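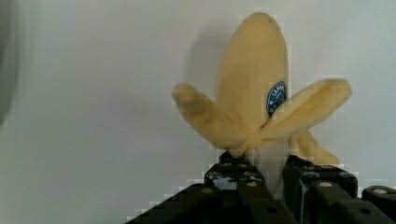
Plurkside Toy Library Reopens Soft Toy Collection Ahead of Winter Break

December 19, 2024

The Plurkside Toy Library has returned its soft toy collection to general lending following a review of stock, storage and cleaning arrangements. Members may borrow plush toys again from the main counter, and the shelves set aside for them in the front room are open for browsing during normal hours.

The collection had been withdrawn for 6 weeks while each toy was inspected, cleaned and entered in the new catalog. Board games, puzzles and building sets remained available throughout that period. The library thanked members for their patience and confirmed that no late fees were charged on soft toys that fell due while the shelves were closed.

Among the pieces back on loan is the plush banana, a partly peeled fruit in pale yellow with soft flaps of peel and an oval dark blue sticker on the front in the manner of a grocery store label. It belongs to the play food group, which has long been among the most requested parts of the collection, and it has been assigned to the market stall set that families may borrow as a whole or in separate pieces.

The review was carried out under the library's collections policy, which calls for a full inspection of textile items at set intervals. Staff examined seams, stuffing, attached parts and labels. Toys with open seams were sent for repair, and those with loose eyes, buttons or bells were held back until the parts could be secured or removed. Items that could not be made sound were retired from lending. The library does not sell or give away retired toys.

Cleaning methods were chosen toy by toy. Items with a legible care label were washed according to that label. Those without one were cleaned by hand with mild soap and left to dry on racks in the back workroom before being returned to the shelves. Members are asked not to machine wash borrowed toys at home, even where a label appears to permit it. A toy that has been soiled should be returned in a plastic bag with a note at the counter, and there is no charge for ordinary cleaning.

The new catalog, built on the Jumine lending system, replaces the card file that had been in use at the counter. Each toy now has its own record showing a photograph, a short description, any separate parts and the date of its last inspection. Members can search by type, by suggested age and by theme. Play food, for example, may be found under both "plush" and "pretend play," and the market stall set is listed under its own title with a link to every piece that belongs to it.

Records for the soft toys were completed first, as they had suffered most from the limits of the old cards. A number of toys had been listed only by color or by animal, and in some cases two different bears shared a single entry. The remaining categories will be added in stages, beginning with wooden toys and musical instruments. Until that work is finished, the card file for those categories will stay at the counter and staff will continue to look up items on request.

Storage has also changed. Soft toys were formerly kept in deep bins, where smaller pieces tended to sink to the bottom and larger ones lost their shape. They are now arranged on 11 open shelves supplied by Skidberg, with the heaviest toys at the lowest level and the play food at a height that younger children can reach. Toys with long limbs or projecting parts are given extra space so that they are not pressed flat. The bins have been kept for the transport of toys to outreach visits.

Loan terms for the collection are as follows. A household may have up to 4 soft toys on loan at one time. A complete set, such as the market stall, counts as one item toward that limit, provided that all of its pieces are borrowed and returned together. Pieces borrowed separately are counted separately. The loan period is unchanged, and a toy may be renewed once, at the counter or by telephone, if no other member has reserved it.

Reservations may now be placed on individual soft toys, which was not possible under the card system. A reserved toy is held behind the counter under the member's number. If it is not collected within 6 days of notice, it passes to the next member on the list or returns to the shelf. Members who no longer need a reserved toy are asked to cancel promptly, particularly in the period before the break, when demand is high.

The library reminds members that soft toys in the collection are suited to different ages. Suggested ages are shown in the catalog and on the shelf edge. They are offered as guidance, and adults remain responsible for supervising children during play. Plush play food is not intended for use near a stove, heater or open flame, and no textile toy should be placed in a crib with a sleeping infant.

Stickers, tags and sewn labels should be left in place on all borrowed items. Decorative labels on play food are part of the toy, and the library's own identification tags are needed for return. Where a label has begun to lift or a tag has come off, members are asked to bring the loose part back with the toy. Home repairs with glue, tape or staples are strongly discouraged - a seam closed with glue is difficult to open and sew again. Reports of damage will not affect a member's borrowing rights.

Schools and child care programs holding a group membership may resume borrowing under the same conditions, with a separate limit set out in their agreement. The market stall set has been a regular choice for classroom units on shopping, money and healthy eating. Programs wishing to reserve it for the new term should submit the group request form, noting the dates required and whether the stall frame is needed in addition to the food. Requests will be handled in the order received.

The outreach service to Lü will also carry soft toys again from the first visit of the new year. A smaller selection will travel with each visit, drawn from the main shelves, and members in Lü may reserve particular toys in advance through the catalog. Toys borrowed at one location may be returned at the other. Sets with many parts will be carried by request only, as they must be checked piece by piece on return and space at the visiting point is limited.

Donations of soft toys are being accepted on a restricted basis. The library can consider new or nearly new items that carry a manufacturer's care label and have no battery compartment. Play food in fabric is especially welcome, as are hand puppets. Large stuffed animals cannot be accepted at present. Donors should speak with staff before bringing items in, and toys should not be left at the door outside opening hours.

The library will close for the winter break at the end of regular hours on December 23. Items due during the closure may be kept until the first day of opening in the new year without penalty. The return slot beside the main entrance will remain in use for small items, but soft toys and complete sets should be returned in person so that they can be checked in and kept dry.

Questions about the collection, reservations or group membership may be directed to the counter during opening hours. Printed copies of the revised loan terms are available there, and members without internet access may ask staff to search the catalog on their behalf.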